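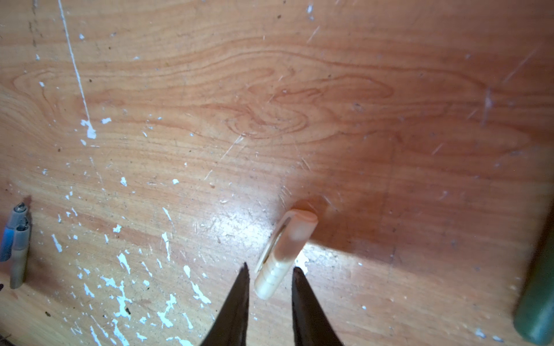 Old paint and a good deal of scratching on a wooden tabletop.

"Start with the wall you're afraid of": an afternoon with Neema Mrema

Words by Shoaib Kiani

Neema Mrema has the kettle on before I have got my second arm out of my coat, and by the time I have found somewhere to sit she is already telling me about her grandmother's kitchen. It was green, she says, a green you could almost taste, and every other house in the street had cream. "People would come in for a cup of sugar and stay an hour. I'm sure it was the walls. My grandmother thought it was her conversation, and I never liked to argue."

She has been helping people choose colours and patterns for their homes for 13 years now, mostly in Skultmont and the villages round it, and before that she sold paint over the counter at Antoniuk, the long thin shop by the bus station that smells of turps and wet dog. She still speaks of it fondly. She was hired for the school holidays and stayed until old Mr Antoniuk retired, mixing tins in the morning and listening to married couples disagree in the afternoon.

"You learn a lot about people from what they bring in to match," she says. "A cushion, a leaf, once a slice of ham in a sandwich bag. And the man was quite right, it made a lovely pink for a hallway."

I had come with a tidy list of questions about trends, and I am afraid she was not much interested in any of them. What she wanted to talk about was nerve. Most of the people who ring her already know what they would like, she thinks, and have known for years, and what they are after is somebody to stand next to them while they open the tin.

"I had a lady in Clirusau who'd kept a scrap of wallpaper in her purse since before her children were born. Big yellow birds. She'd painted that bedroom four times in the meantime, and every time it was a sort of oatmeal. So I asked to see the purse!"

The birds went up last September. Neema had a card at Christmas with a photograph of the whole family squashed on to the bed beneath them, grandchildren and all, and it is still on her fridge, next to a dentist's reminder and a very faded recipe for plum chutney.

She is firm about pattern in small spaces. The usual advice is to keep a little room pale, and she has no patience with it. A cupboard under the stairs, a downstairs loo, a box room where somebody does the accounts: these are the places she would have the biggest flowers she could find, because you are never in them long enough to tire of the thing, and a small dark room painted white is still (her words) a small dark room, only now it looks poorly.

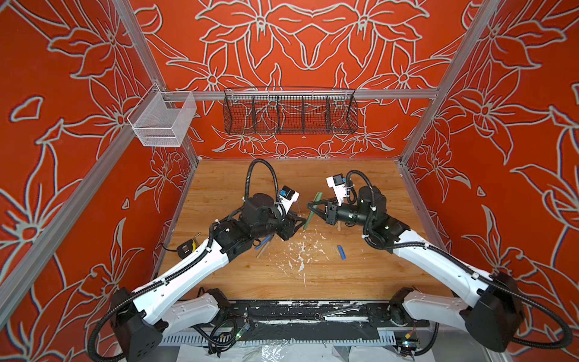

Pale lilies on orange-red, with wire baskets along the rail.

"Reds and oranges frighten people most," she says. "They think they'll get a headache. But look at how much grey or white is in the drawing on top, because that's what your eye rests on. A strong ground with a pale line over it is far calmer than the same red on its own. I always tell people to hang a good big piece and eat their tea in front of it for a week."

A good big piece matters to her very much. She blames the little sample square for half the unhappy rooms she has been asked to rescue, and she buys ends of rolls from Stultel, the wallpaper printers up the valley, so that her customers can borrow a proper length. There are 182 of them at present, in tubes, in what used to be the dining room. Her husband, Zeeshan Memon, now eats his dinner in the kitchen and is very good about it. He put his head round the door while we were talking to ask whether anyone had seen the long ladder, and went away again with a biscuit.

I asked what it all costs, as I thought readers would want me to. A single wall in a decent printed paper, hung by someone who knows how, will come to roughly £400 in her part of the world, and a good deal less if you hang it yourself. She is all for hanging it yourself. Her first attempt was upside down, in her own front room, and she lived with it for two winters before a visiting cousin remarked that the tulips seemed to be falling.

"Do you know, I missed it when it was gone," she says. "I'd got used to them coming down."

Somewhere in the second pot of tea we got on to the dull part of the work, and I found it was the part she most enjoys explaining. She measures every wall twice, from both ends, and marks up the lengths on the back of the paper with the number and an arrow for the top. The arrow, she says, came in after the tulips.

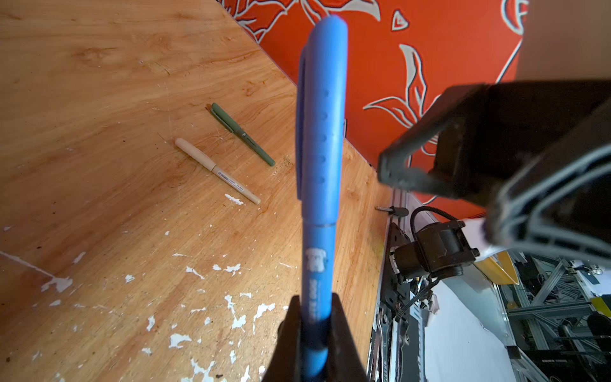 On scuffs, and leaving things alone

The other thing Neema would like us all to do is stop worrying about wear. She has a great fondness for a marked table or a stair that dips in the middle, and she will choose a paper to suit an old floor long before she will let anyone sand the floor to suit a paper. Warm wood, she finds, will sit happily with nearly any strong colour, and the knocks and paint spots only help.

"Noman Ghauri hangs most of my papers for me, and his pasting table is a disgrace, it really is. It's got every job he's ever done on it. I offered to buy him a new one for his birthday and he wouldn't speak to me until lunch."

Does she ever get it wrong? Oh, often, she says, and pours me another cup. There was a café with stripes that made the customers feel seasick. There was a study in a purple that she had been so sure of, and which the owner, Yakubu Nwachukwu, a retired geography teacher of great patience, put up with for a whole spring before he telephoned. They went through the tubes together one wet morning and he picked out a map-like thing in blue and brown that she would never have thought of for him. He has since done the landing in it as well.

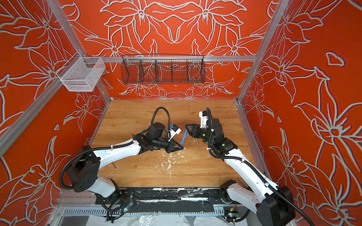 Lilies on three sides of a light wooden work surface, with two robot arms reaching across it.

"That's what I'd say to your readers, if they're dithering," she tells me, on the doorstep by now, with my coat on and a tube of something under my arm that I had not quite agreed to take. "Pick the wall you're afraid of and start there. It's paper. It comes off with warm water and a scraper — well, most of it does — and Noman will always come and do the corners."

I have the tube leaning against the bookcase as I write. It is ferns, enormous ones, and I am supposed to be eating my tea in front of it until she rings.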